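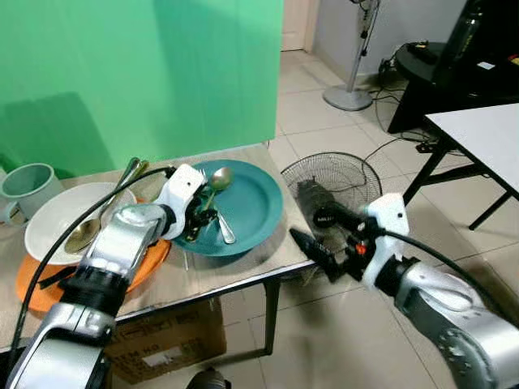
Orange plate with the white bowl on it, teal plate next to it.

Sunday, September 9, 2018
Kicking tee trial, Jatdale, second session

Wind all over the place from the start. The flag at the clubhouse end was pointing at the car park and the one at the far end was pointing at the river, so I don't know what I'm meant to write in the wind column. Marlina put "variable". Fine.

Kickers: five, same as before. Tees: the old sand-coloured club one, the Fuvlow Even, and the Even again with the collar Percy turned up in the workshop (written as "Lozano" on the sheets so we stop calling it "the other one"). The collar lifts the ball 7 mm. That is all it does, whatever Percy says about it settling the ball.

121 kicks on the sheets by the time we packed up. Rocío wants to call that a decent sample. I'd call it a decent sample if it had been one kicker on one tee in a hall. Split between five people, three tees and a set of posts you can see moving, it gets thin very quickly.

What we saw, before anyone starts averaging it:

Consuelo kicked better off the Even than off the club tee. So she did in April, and in April she had also just changed boots. Today she had the same boots on but kicked the Even set last, when the wind had dropped. I asked her whether the ball felt different and she said "a bit cleaner". I have written that down but I'm not going to plot it.

Lizeth could not tell the Even and the Lozano apart with her back turned while Marlina swapped them. She then said she preferred the Lozano. Her kicks off it went a touch further left. She is a left-footer and the left-footers drift anyway on this pitch, so I make nothing of it yet.

The other three: no pattern I'd put money on. One of them started well on everything and got worse on everything. Tired legs look exactly like a bad tee if you leave the tee till last.

Which brings me to the order. We said last time we would shuffle it. We did not shuffle it. The sheet says club, Even, Lozano for four of the kickers and the reverse for Lizeth, and only then by accident, as the club tee was still in somebody's bag. If the Even comes out ahead of the club tee on these numbers it might only mean people had warmed up. Please can whoever prints the sheets next time print the order on them as well, so there's nothing to remember.

The leaflet. Fuvlow's leaflet says the Even gives "100 per cent consistent ball placement". Placement by whom? I put the ball on it and took it off again while the others were drinking their tea, and the seam was in a different place every time until I started looking at the seam. The cup is nicely made and the ball doesn't wobble, I'll give it that. Neither does it wobble on the club tee if you press the tee into the ground first. The leaflet doesn't say what theirs was compared with. Rocío has written to ask. I'd be surprised if we get numbers back.

Percy's collar: push fit, no glue. Came loose when Consuelo caught it with her follow-through and went off towards the touchline. Found it. Edge slightly burred, otherwise sound. He wants to cut a groove so it snaps in. I said do that before we take another kick off it, as the kicks before and after it was pushed back on may not have been from the same height. They are on the same sheet with no mark between them. My fault, I was holding the pen.

Video: Marlina filmed from behind each kick with the tripod on the 22. Useful for start direction, useless for distance. On quite a few the sun is straight in the lens. I went through the first lot at home tonight with the sheets beside me and disagreed with Marlina's left/right call on seven of them. She may well be right. It does mean the scoring is softer than the tidy columns make it look, and I'd like somebody who wasn't there to score the whole lot again from the files without knowing which tee it was. You can see the tee in shot, of course. Crop it.

Argument over the scoring itself. Rocío wants over or not over, on the grounds that it's what the referee gives. True on a Saturday. For us it throws away nearly everything: a kick that shaves the post and a kick down the middle come out the same, and so do a near miss and a shank. I want the distance from the centre of the posts, even if it's only read off the video in bands. We left it that both get written down. Consuelo's view is that a kicker who knows she's being scored on bands will kick differently, and I haven't got an answer to that.

Ball pressure was checked at the start and not again. Same pump, same gauge. The gauge and I have our differences but at least it was the same one.

So, do I think the Even does anything? I think a kicker who is handed a new tee takes more care for a while. Nothing on these sheets rules that out. If it's still ahead once the order has been mixed and people are bored of it, I'll come round.

To do
Percy: groove in collar, take off the burr, measure the lift again once it's in.
Marlina: copy the video to the shared drive, file names by kick number only.
Rocío: chase Fuvlow. Also ask what ball they used.
Lizeth: will do a full session off the club tee alone, so we know how much she moves about with nothing changed. Should have been done first.
Me: new sheets with the order printed, and a line across whenever anything gets knocked, dropped or refitted.

Spare pens are in the tin with the studs.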